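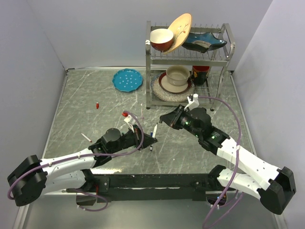 Dish rack cell, both arms in, left one at the marker. Right gripper is the one with the problem.

Right gripper drops out mid-task, comes back after power cycle

ovska_bench
October
Two-arm setup on a shared base bar, three-sided enclosure, task is loading and unloading a two-tier dish rack. It has been fine for 280 runs. Since Tuesday's firmware update I mean the one from the start of the month, the right gripper stops responding partway through a run. The arm keeps moving. The gripper just holds whatever width it was at.

No error on the controller. The log shows position commands going out and the reported width never changing. Power cycle fixes it for anywhere from one run to 20.

One time it stopped while holding a bowl over the lower tier. The arm finished the motion, backed out with the bowl still in the fingers and hit the rack. Bowl chipped, rack moved, no damage to the arm that I can find. I have stopped running it unattended.

Green lights on the gripper stay on the whole time, so it has power. Anyone seen this?

mellor_d
Cable. Look at how high the right one arcs over the wrist. Every time the arm reaches low toward the front of the rack, that loop gets dragged and the connector takes the load. Power pins usually make contact longer than the data pins, so the lights stay on and the comms go.

ovska_bench
I thought about that but it was routed the same way for all 280 runs before the update.

mellor_d
Which is how connectors wear out. They work until they don't.

Darren

kettle42
I'd look at the update first. We run the Nuvow controller at Ekdale and the last release changed the gripper timeout. If it misses enough replies in a row it stops listening until restart, and it does not raise a fault. Before, it would just retry. Check your config for a reply timeout. Ours had gone to 20 ms from 60.

ovska_bench
Same controller. Mine says 20 too. I never set that.

kettle42
There you go. Put it back to 60 and see.

mellor_d
That hides it. If replies are going missing you want to know why they are going missing. Setting the timeout longer means it fails later, with a plate in the air.

kettle42
At 20 ms a healthy cable can miss replies when both arms are moving. We had it on two cells and swapped the cables on one of them. Made no difference. The setting did.

mali_ll
Both of these can be tested without arguing. Leave the timeout at 20, home the arm, take everything breakable out, and command the gripper open and closed while you move the cable by hand near the connector. Use a stick or something, keep your fingers out of the gripper. Log dropped replies. Then do the same with the cable left alone and both arms moving.

What bothers me more is the bowl. Why does the arm carry on when the gripper has not done what it was told? That is the safety problem here. The release step should check the width and stop both arms if it has not opened. I don't care what the cause is, that check should be in there.

ovska_bench
It isn't. The task script sends open, waits 800 ms and moves on. I inherited it from Morris and never went through that part.

mali_ll
Then fix that before anything else. And find out what the left arm does when the right one stops. If they share an area over the rack, one stopping alone can be worse than neither stopping.

Mali

stubbs_r
Not going to help with the dropout, but I'd clear the small stuff off the table while you are troubleshooting. You have a marker and a thin stick standing upright, a vial, a pen thing. If an arm backs out wrong again, that's more to knock around and more to confuse you about what hit what.

ovska_bench
Those belong to another task on the same table. But fair, I'll clear them.

ovska_bench
Results. Did Mali's test.

Arms still, cable left alone: no dropped replies.
Both arms moving, cable left alone: a few drops, never enough in a row to lock the gripper.
Arms still, moving the cable near the right connector: locked up on the third try.

Went to 60 ms and repeated the last one. It took longer but it still locked.

mellor_d
So, cable.

kettle42
Cable and timeout. You got drops with the cable left alone as well.

mellor_d
With the arms moving. Which moves the cable.

kettle42
Fine. Swap it and run the second test again at 20, then we'll know.

ovska_bench
New cable ordered. Width check is in the script now and stops both arms, tested it by sending a fake stuck width. Staying at 60 for the time being and standing next to it with the stop button. Will post when the cable is on.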